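Teller Fusby, orange – Kaltska Geschirr und Tischbedarf

Startseite > Geschirr > Teller > Fusby

Teller Fusby, orange
Serie: Fusby
Hersteller: Clesudetti
Artikelnummer: 1436
Lieferbar in zwei Größen

Der Teller Fusby ist ein flacher Teller mit leicht hochgezogenem Rand für den täglichen Gebrauch. Er ist durchgefärbt, Kratzer vom Besteck fallen deshalb wenig auf. Der kleine Teller eignet sich für Frühstück und Kuchen, der große für Hauptgerichte oder als Ablage für mehrere kleine Teile. Viele Kunden stellen beide nebeneinander und nutzen sie anstelle eines Tabletts: Tasse und Löffel auf den kleinen, alles Übrige auf den großen Teller.

Eigenschaften
Oberfläche matt, Unterseite mit umlaufendem Standring
Spülmaschinengeeignet bis 65 Grad
Mikrowellengeeignet bis 5 Minuten
Nicht für Backofen und Grill
Stapelbar, beide Größen getrennt
Nachkaufgarantie 7 Jahre

Pflegehinweise
Vor dem ersten Gebrauch mit warmem Wasser und etwas Spülmittel abwaschen. Tee- und Kaffeeränder lassen sich mit Natron entfernen. Keine Stahlwolle und keine Scheuermilch verwenden, die matte Oberfläche wird sonst fleckig glänzend. Curry und Tomatensoße bitte nicht über Nacht stehen lassen.

Farbe
Orange. Zwischen einzelnen Lieferungen kann der Farbton geringfügig abweichen. Wer einen vorhandenen Satz ergänzt, gibt bei der Bestellung bitte die Chargennummer an, sie steht auf der Unterseite neben dem Standring. Wir suchen dann nach Möglichkeit die passende Charge heraus.

Verpackung und Versand
Einzeln in Papier eingeschlagen, im Karton. Ab 5 Stück je Größe liefern wir im Mehrwegkarton mit Zwischenlagen. Für Kantinen und Cafés sind Mengen bis 2.000 Stück auf Anfrage möglich, die Lieferzeit nennen wir im Angebot. Bruch bitte innerhalb von 7 Tagen mit Foto melden.

Kombination mit anderen Teilen
Zum Orange passen graue Becher ebenso wie weiße Tassen mit dunkel blaugrüner Innenseite. Becher und Tassen sind nicht im Lieferumfang enthalten.

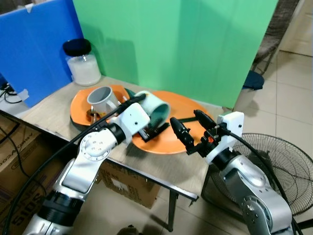 Abdel Hamid schreibt, er benutze den großen Teller seit März jeden Tag und habe bisher keine Verfärbung bemerkt. Den kleinen hätte er sich etwas tiefer gewünscht, für Müsli sei er zu flach.

Für Müsli und Suppe führen wir in derselben Serie die Schale Fusby, ebenfalls in Orange. Sie wird getrennt bestellt und hat denselben Standring wie der kleine Teller.

Zubehör
Filzeinlagen zum Stapeln, Packung mit 5 Stück
Tellerständer Fusby für beide Größen

Fragen zum Artikel beantwortet der Kundendienst von Kaltska über das Kontaktformular. Bitte die Artikelnummer angeben.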